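Donder hand gripper set, pair no. 4: monthly check, with my comments

Checked by: Agata Russo
Date: October 16, 2024
Last full check before this one: June (Ruaridh Pringle)
Result: passed, two things to fix, one thing to watch

Hello all. Same form as usual, and as usual the boxes are too small for what I want to put in them, so my comments are typed underneath each item. If you only want the jobs, they're at the bottom. If you're going to wear the set this week please read the strap bit at least!

1. Paperwork and labels
OK. The number labels are on both grippers and on the carry case. The open/close count on the log sheet stood at just under 3,000 when I started, so we're nearly at the pad change. Ruaridh wrote his June notes in pencil and they've nearly rubbed away (pen please, Ruaridh, I had to hold it up to the window).

2. Gripper bodies, left and right
OK. Ran a thumb along all the seams looking for cracks. The left one has a scuff near the handle from when it was put down on the concrete in the Losik bay, but it's only on the surface and I can't get a fingernail into it. Vent slots brushed out with the soft paintbrush. Don't use the air line for this, it pushes the fluff further in, and I've had the cover off once already this year to get it out again.

3. Jaws
OK left, OK right after a tweak. Both should open all the way with one smooth squeeze and come back on their own. The right was a bit lazy on the return. I cleaned the pivot, put on one drop of the light oil and worked it 20 or 30 times, and now I can't tell them apart with my eyes shut. One drop, I mean it. Oil on a finger pad and the pad's scrap.

4. Finger pads
Watch. No tears, and the edges are still stuck down. The left inner pad is going shiny at the tip though. I'd happily run it for another fortnight, but the new ones from Trajkovski are in the second drawer and it's a ten minute job, so whoever is next at the bench with a spare moment, go ahead. Change all of them together and start the log sheet again from zero. Wipe with plain water only.

5. Marker squares
Fix needed. These are the black and white squares the tracking uses, and I check them as follows: clean, flat, nothing lifting at the corners, no fingerprints across the black bits. One corner on the right gripper had started to lift. I pressed it down and it's holding, but it wants a fresh one printed. Eluned, could you do it on the matt card? The last lot came out glossy and we lost tracking every time somebody walked under the strip light. And if you swap one, say so on the board, as the set has to be calibrated again after.

6. Screws on the camera mounts
OK. Four per gripper, all checked with the small torque driver and none of them moved. I've put a dab of paint pen across each head so you can see at a glance if one has turned. Looks a bit like nail varnish, sorry about that.

7. Cables
Fix needed. No cuts or kinks, and the plugs click in properly. The sleeve on the right-hand cable has slid down and left a short bare stretch by the plug. The cable itself is fine underneath, but I've put tape on for now and Stavros has a new sleeve on order from Bultard. Give every cable a gentle tug at both ends before you start. There should be enough slack to reach right up above your head and no more, because a long loop finds every door handle in the building.

8. Battery
OK. Case not swollen, contacts clean, not warm after half an hour's running. It charges on the shelf by the door, on the plate, never inside the carry case. I know it's handy. Still no.

9. Straps and buckles
OK. Pulled hard on every buckle, looked along both sides of the webbing for fraying, and checked the stitching where the straps meet the back. All good. What I keep finding is straps left however the last person had them, and then the next person (shorter, usually me) just puts up with it for 300 moves and wonders why their neck hurts. Loosen everything when you take it off. When you put it on, do the shoulders first, then the chest, then get someone to look at your back. Each gripper is 900 grams, which is nothing for five minutes and quite a lot by lunchtime.

10. The person
OK. Closed shoes, hair tied back or short, no lanyard, no dangling jewellery, no scarf. Todor asked if long sleeves are all right and yes they are if they're snug at the wrist. Know where your doors are before you start, and don't stand with your back to one that opens inwards.

11. Arms-up check
OK. Last one on the list, done with everything on and switched on. Lift both grippers in front of you, jaws open, and look for a green light on each. Turn the wrists in and out, slowly, and feel whether a cable pulls. Then bring one gripper across in front of you so the other one's camera gets a view of it, and check the marker hasn't gone behind your hand.

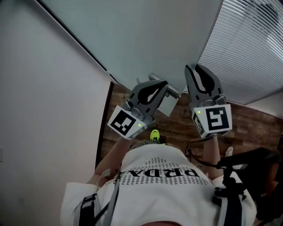
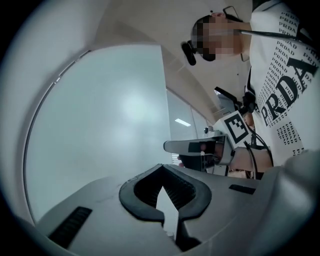

If a light isn't green, stop, switch off at the battery, wait a slow count of ten and try again. Once. If it's still wrong the second time, hang the red tag on it and tell me or Ruaridh. Please don't swap the cables over between left and right to see what happens, we did that in the spring and spent an afternoon putting the names right again.

Jobs from this check

New marker square for the right gripper, matt card - Eluned
Calibrate again once it's on - me
Cable sleeve, right side - Stavros, when the parcel comes
Finger pads, all of them - anybody, parts in second drawer
New log sheet to go with the pads - same anybody
Shelf label saying NOT IN THE CASE by the charger - me, in large letters

The set is fine to use in the meantime with the tape left on. I'll be doing the other pair next and I'm told the case for that one has lost a hinge, so if you've seen a small steel pin with a flat head anywhere on the floor, it's mine and I'd like it back!

Agata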